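Saving and Loading in Steltorach: What Our Group Learned
Project report, second semester
Group members: Maricel Dagdag, Jayson Cabrera, Els Wuyts
Supervisor: Vratislav Říha

When we started on Steltorach, our little puzzle game set in the valley town of Flaldale, saving the player's progress was one line at the very bottom of our task list. We had doors to open and lamps to light, and saving felt like something that would take an afternoon. It ended up taking most of October, and it is the part of the work we are proudest of, so we have given it a report of its own.

Our first version wrote everything into a single save object when the player reached a checkpoint. Every door, lamp and key got its own variable, typed in by hand. With 11 objects this was fine, and we were very pleased with ourselves! Then Jayson finished the second level, the number of objects went up to 287, and it was plain that we could not go on like that.

Els suggested that each object should look after its own state. We made an interface with two functions, one that hands over the object's data and one that takes it back, and every object that needed saving got a permanent ID. The save manager now asks each object for its data and stores the answers in a map, with the ID as the key. Loading does the same thing in the other direction. 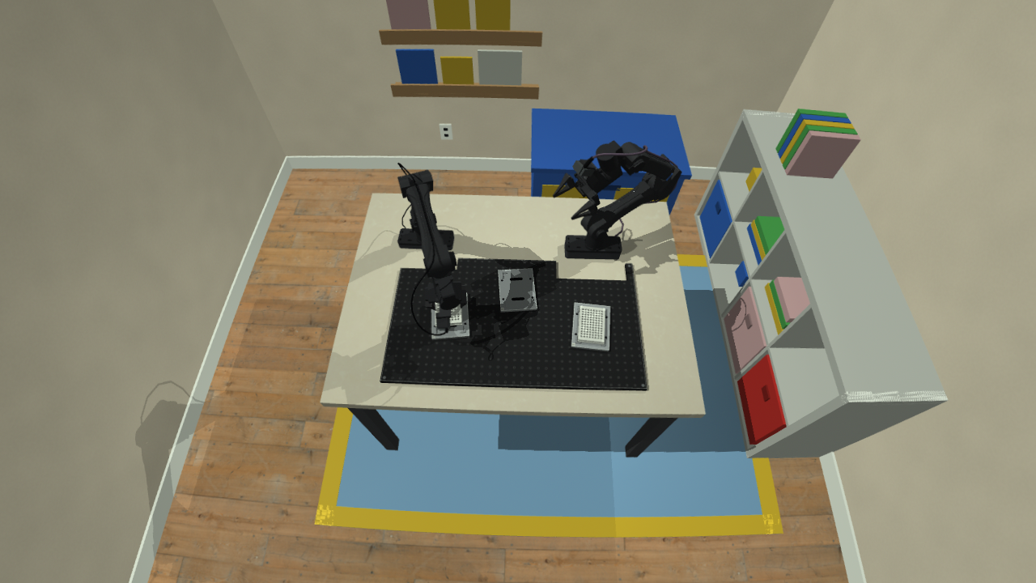

Figure 1. Simulated room with two robot arms at a table, seen from above.

The trouble we had not expected was the order of things. On loading, some doors asked whether their lamp was lit before the lamp had received its own state, and so they stayed shut (Maricel lost a whole evening to one of these, poor thing). We solved it by loading in two passes. In the first pass every object gets its data back and does nothing else with it. In the second, a "loading finished" event is sent out, and only then may objects look at one another.

We also added a version number to the save file. Our tester, Trinidad Navarro, had been playing an old build for weeks, and her saves crashed the new one every single time. Now an older file is brought up to date one version at a time — we are on version 4 — and any missing value gets its default.

A full save comes to some 200 kilobytes, which we are happy with. What still bothers us is that objects spawned during play are not saved unless they are on a list we keep by hand. Vratislav has suggested storing the class name next to the ID, and Els has begun trying this out in the Grirham level.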